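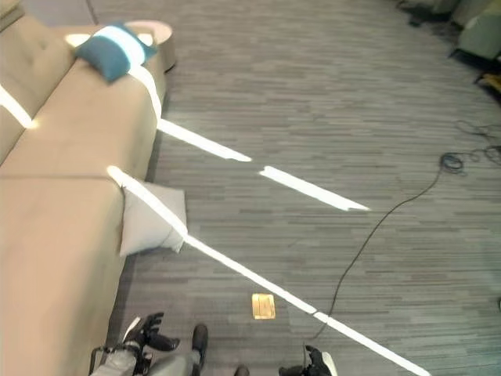 About Monolau

Monolau looks after living rooms. We clean sofas, revive cushions, wash the carpets that go underneath, and put everything back where you like it, including the pillow that has been on the floor for so long it has its own opinions.

The company was started by Balthasar Kälin and Florian Tanner, who met while working in the returns department of a furniture store in Trodgate. Returns is a fine place to learn about sofas. People sent back couches that were too long, too firm, too beige, or the subject of a disagreement at home, and every one of them had to be cleaned before it could go anywhere else. Balthasar did the cleaning. Florian did the paperwork, then started doing the cleaning as well, on the grounds that it was more interesting than the paperwork. They left in the same month, bought a secondhand extraction machine and a van with one working door, and named the business after a word Balthasar had misread on a map.

There are 31 of us now, and the van has been replaced.

What we do

Most of our work is upholstery, and most of the upholstery is some version of tan. Camel, sand, oatmeal, biscuit, "warm stone" – the catalogs have many names for it and we have cleaned them all. It's a friendly color to live with and an unforgiving one to eat spaghetti on. We test the fabric at the back, where your guests won't look, and then work along the seat one cushion at a time, seams included. A good half of what people think of as a stain is ordinary dust that has settled in a seam and made itself comfortable.

Throw pillows are done separately. The dark ones, teal and navy and so on, go nowhere near the pale ones until we know whether the dye holds. We learned this early and paid for the replacement set. Inserts that have gone flat can be refilled, and inserts that have gone lumpy can be thanked for their service.

Carpets get a slow vacuum in two directions before any water is involved. Streaky gray patterns are popular with our customers, who tell us they hide everything. They do hide a lot. You should see what comes out of them.

We also tidy. This began as something we did so we could reach the sofa, and customers started asking for it by itself. A Monolau tidy covers the seating, the floor around it and any side tables within reach. We don't go through drawers. Coins found under cushions are left in a dish, and we found $3,841 worth in our first ten years, the bulk of it in change and one surprising envelope.

The sunny window problem

If we have a specialty, it's fading. A sofa that sits in strong light all afternoon will slowly become two sofas, one for each half of the color. Florian has strong feelings about this and will share them. Cleaning can't bring back color that the sun has taken, and we'll say so before you book. What we can do is suggest swapping the loose cushions around every couple of months, turning the pillows over, and moving the couch a foot or two if the room allows. The advice is free and often ignored, and we come back later and give it again.

How a visit goes

Two people come, usually in the morning. They'll ask what was spilled, and you may as well tell them. They've heard worse. A standard three-seater takes 2 hours plus drying, and we prefer that you don't sit on it in the meantime, although we understand the temptation. Dogs are welcome to supervise. Cats will do as they please.

Where we are

Our workshop is on the Uveck side of Trodgate, in what used to be the Reisinger button works. We still find buttons. Covers and inserts can be dropped off at the front counter between 8 a.m. and 4 p.m., and home visits run up to 50 miles from the door. Every September gets busy with people who have just looked at their sofa properly for the first time since spring, so book early if you're one of them.

Call or write, and tell us the fabric if you know it. If you don't, "sort of beige" is where most of our conversations begin.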